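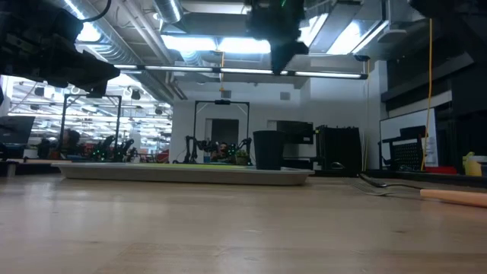
Table two, with the fork, the tray and the black cup.

The planner stalled at cycle 212, the same place as the day before. Larasati Halim scrolled back through the log. Inverse kinematics had converged. The collision check had passed. Then the left arm had asked for a lock on the shared volume over the tray, and the scheduler had not answered.

"Timeout?" said Josiane Barbier.

"500 milliseconds. It never fires."

Josiane pulled a chair over and read the stack trace from the bottom, which was how she read everything. The scheduler came from Sturkska and had been written by Gertraud Lanz, who had left in December. Her comments were in lowercase and short. One of them, above the lock handler, said: wait for the other one.

"Which other one?" Larasati said.

"The right arm. It holds the volume until its own plan is published."

"It published. Look at the timestamp."

They looked. The right arm's clock was 3 milliseconds ahead of the left's, and the handler discarded any message from the future – silently, with a bare return.

Larasati changed the comparison, added a tolerance and a warning, and rebuilt. She left the comment in. At 7:40 p.m. she restarted the run and watched the counter go through 209, 210, 211.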